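Folding Jeans and Pull-On Denim on the Bed
Household tips > Laundry and closets
By Ernő Hajdu
Updated June 23, 2024

Denim takes up more room than anything else in most dressers. It is thick, it holds creases, and a pile of it slides over as soon as you pull one pair out. The steps below are the ones I use at home. They work for ordinary jeans and for the softer pull-on kind with elastic at the waist, which needs slightly different handling.

Before you start

Fold on a bed. A kitchen table is too narrow for long legs, and the floor picks up lint. Strip off the comforter and work on the fitted sheet, pulled tight at the corners. Push the pillows over to one side.

Take denim out of the dryer while it still feels a little damp at the seams. Shake each pair hard by the waist, twice, then by the hems. Smooth the pockets flat with your hand and pull the pocket bags straight inside. A twisted pocket bag leaves a lump that no amount of folding will hide.

New dark jeans can leave color on pale sheets. Wash them once or twice before you fold them on anything you care about, or lay an old towel down first.

The basic fold for jeans

1. Close the zipper and button.
2. Lay the jeans face up and bring one leg over the other, so the back pockets end up on the outside.
3. Tuck the point of the seat in toward the legs to make a straight edge.
4. Bring the hems up to just below the waistband.
5. Fold in half once more for a shelf, or in thirds for a drawer.

Press down with your forearm after each fold. Stiff denim may need a minute under something heavy.

Pull-on pants with an elastic waist

The elastic draws the top in, so the waist is narrower than the hips and the piece never comes out as a true rectangle. Don't stretch the waist to match. It springs back and drags the rest of the fold with it.

Lay the pants flat with the back side up. Let the waist gather where it wants to. Fold the legs up under the seat, keeping the hems an inch or two short of the elastic, and leave the waistband as one end of the bundle. The patch pocket stays on top, and you can tell at a glance which pair it is.

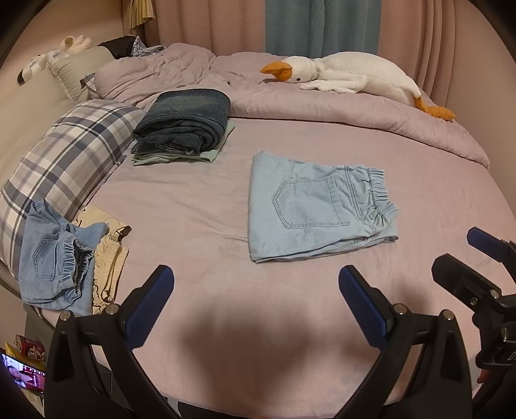 Can I hang elastic-waist denim instead of folding it?

You can, but hang it folded over the bar of a sturdy hanger at the knee. Clip hangers pinch the elastic and leave marks in it, and heavy denim will stretch the waist over a few months.

Stacking

Put the thickest folds where they will be squashed the least. In a dresser that means the back of the drawer, standing on edge. On a shelf, keep each stack to four or five pairs. I sort by weight first and color second: heavy jeans together, then the thin summer ones, then anything that isn't denim.

Turn all the folded edges to the front. Loose edges at the front catch on the pair above when you pull.

If your shelves are deep, a divider helps. I use two wire ones from the Suvine range, and they have stayed put for three years. A shoe box lid cut down the middle does the same job for a child's drawer.

Picking up a finished fold

Most good folds come apart on the way to the drawer. Slide one flat hand all the way under and put the other on top. If you have to pinch, get hold of all the layers together. With pull-on pants, watch the waistband end. It has two layers that like to part, and if you lift by the upper one only, the legs drop out of the bottom.

When the waistband has bunched or rolled at a corner, open it with your thumbs, run them along the inside from seam to seam, and lay it down again. This takes a few seconds and saves refolding the whole thing.
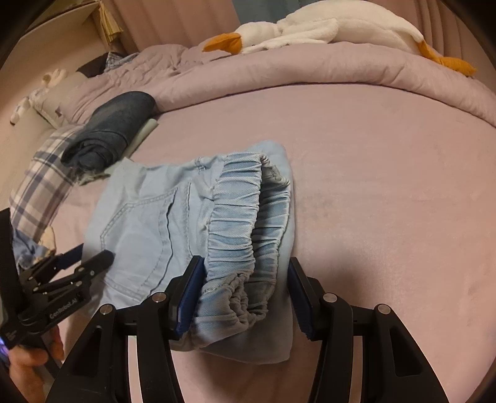 The gathered waistband end of a folded pair of light blue pull-on denim pants.

Creases and faded lines

A sharp crease kept in one place for a whole season can show up as a pale line on dark denim. Refold jeans you seldom wear every couple of months and move the fold an inch. Light washes don't show it much. I redo ours in August, when the winter clothes come out of the boxes anyway.

To take out a crease, mist the spot with water, pull the cloth flat, and leave it overnight. For a stubborn one, use a hot iron on the inside of the leg. Keep the iron off the elastic.

Washing notes

Wash denim inside out in cold water with the zipper closed. Use less detergent than the cap suggests. Our old Bodnár washer has a 400 spin setting, and I use that for anything with elastic in it. The faster spins set hard wrinkles around the waist.

Dry elastic waists on low or on a line. If the waistband has gone slack, replace the elastic. Unpick a small gap in the casing at the back seam, pull the old elastic out with the new piece pinned to its end, sew the ends together, and close the gap. I had one pair done at Wemgate Alterations for $14 and did the next one myself.

See also: Folding fitted sheets. Getting pen marks out of denim. Drawer liners that stay flat.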